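Storing Outdoor String Lights So They Work Next Season

Category: Home & Workshop Tips | Seasonal
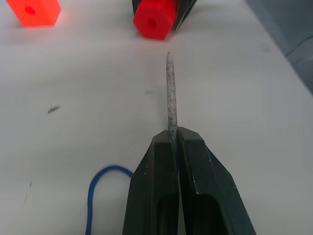
Most failures in outdoor light strings start in storage. A strand that came down working and goes up dead has usually been bent hard at a socket, packed damp, or left somewhere that gets hot in summer. The steps below apply to ordinary mini lights and to larger screw-in bulbs.

Taking down

Unplug everything first, including the timer. Release clips one at a time and lower the strand as you go. Pulling from the plug end puts the whole load on the first few sockets. If the cord is stiff from cold, leave it in a garage or hallway for an hour before you coil it. Cold insulation cracks at the bend.

Check before packing

Plug each strand in indoors on a dry surface. If a section is out, look for a loose bulb at either end of that section, then check the fuse behind the small sliding door in the plug. Unplug before opening it. Replace a fuse only with one of the same rating.

Discard any strand with bare wire, a cracked socket or a browned plug. Electrical tape is not a repair for outdoor use.

Wipe the cord with a barely damp cloth. Hang it over a rail or a chair back overnight. Water held in the sockets corrodes the contacts, and the corrosion shows up as flicker the following year.

Coiling

Wind onto something flat and rigid. A piece of cardboard with a notch at each end will do for mini lights. Start with the socket end and finish with the plug outside, so the strand can be tested without unwinding it. Keep the turns slack. For large bulbs, take the bulbs out, store them in an egg carton, and coil the cord in loops about as wide as a dinner plate.

Do not wind one strand on top of another.

Labeling

Write the location and length on masking tape and fold it around the cord near the plug: "porch rail, 28 ft" or "left gutter, 9 ft". Length matters more than color when you are on a ladder. Note which strand plugs into which, and do not exceed the number of connected strands printed on the tag.

Where to keep them

A closet shelf or dry basement is best. Attics get too hot for soft insulation, and sheds attract mice. Use a lidded bin and keep heavy items off it. Clips, spare fuses and spare bulbs go in one small bag inside the same bin. Timers with a backup battery should be stored with the battery out.

Open the bin once in March. If there is any smell of damp, dry the contents again and move the bin.

Filed under: Lighting, Storage, Winter Decor

28 shares | 9 comments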